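Programs > Shared Workcell Practice > Reports

Search reports Enter keyword

June
By Ntombi Engelbrecht, Skusisano

Progress report to the Calero fund: draft rules for tabletop manipulation work

The draft now has seven sections. Bevan Paewai finished the section on operator stations this month, and Kaja Šimkus rewrote the one on episode logging after the partner labs asked for shorter wording. The rule on reach is settled: the arm's working limits are set in software before any object goes on the table, and the operator confirms them at the start of each shift. 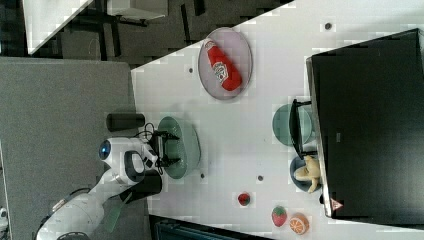
We have logged 1580 episodes under the draft rules, against a grant target of 3378. Of these, 155 were marked for review, mostly for missing reset notes. Dima Fakhoury is going through them and will send a list of causes with the next report.

Two points remain open. The cable rule still says "secured" without saying how — Oei has asked for a fixed spacing between ties. We also need one agreed list of names for the toy food and dishes, as sites label the same item differently.

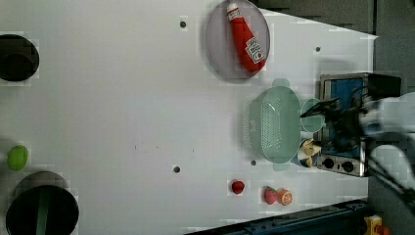
Gripper over the colander and cup, with the toy stove at the table edge.

Hafiz Rondonuwu will run the operator training at Festow once the cable wording is agreed. No change to the budget is requested.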